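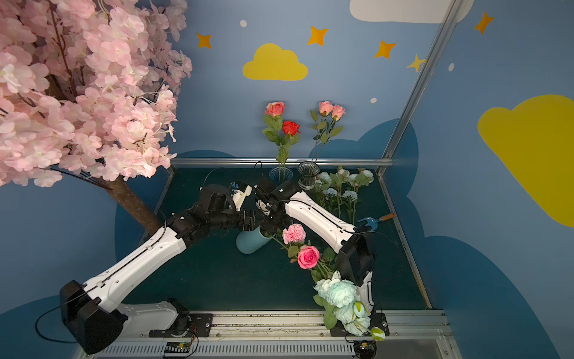 Pink blossoms that never drop, next to clouds that never rain.

Why do clouds float when water is so heavy?

Draw a cloud. Go on, it takes four seconds. You probably made a puffy shape with a flat bottom, like a sheep that sat on a shelf. Maybe you made it white. Maybe you made it yellow, in which case you were drawing a sunset, or you had lost the white crayon.

Real clouds are stranger than the ones we paint on walls. For a start, they are made of water, and water is heavy. If you have ever carried a full bucket across a yard, you know this, and so do your socks.

So how heavy is a cloud?

Take a small, puffy one, the sort that drifts over a soccer game and doesn't bother anybody. The water in it can weigh as much as a herd of elephants. Grown-ups love telling children this. Then they go quiet when a child asks why the elephants don't fall down.

The answer is that the water is chopped up very, very small. A cloud is a huge crowd of droplets, and each one is so tiny that you would need to line up a whole row of them to cross the head of a pin. Something that small does fall, but terribly slowly, the way dust does when you see it in a beam of sunlight. Meanwhile, warm air is often rising from the ground and pushing the droplets back up. They are trying to go down an escalator that is going up.

Where does the water come from?

Puddles, oceans, wet laundry, leaves, and you. Every time you breathe out, you send a little water into the air. It's a gas called water vapor, and you can't see it. When the vapor rises, it gets cold, and cold vapor turns back into liquid. It likes to do this on a speck of something, such as dust, salt from the sea, or smoke. So inside nearly every cloud droplet there once was a bit of dirt. Sorry.

Why are they white?

The droplets bounce sunlight in every direction, and all the colors of light mixed together look white to us. A thick cloud lets less light through, so its bottom looks gray. At sunset the light has a long trip through the air and loses most of its blue, which leaves yellow, orange, and pink for the clouds to show off in.

And when do they fall?

Eventually the droplets bump into each other and stick. Bigger drops fall faster and bump into more. When they get too heavy for the rising air to hold, down they come, usually on a picnic. In December, if you live somewhere cold, they may arrive as snow.

Try it yourself

Ask a grown-up to pour a little hot water into a glass jar. Put the lid on upside down and set a few ice cubes on it. Wait a minute, then look closely at the air inside. If you see a faint mist, you have made a cloud. It will not weigh as much as an elephant. Please don't let it near the couch anyway.

Words by Josée Wong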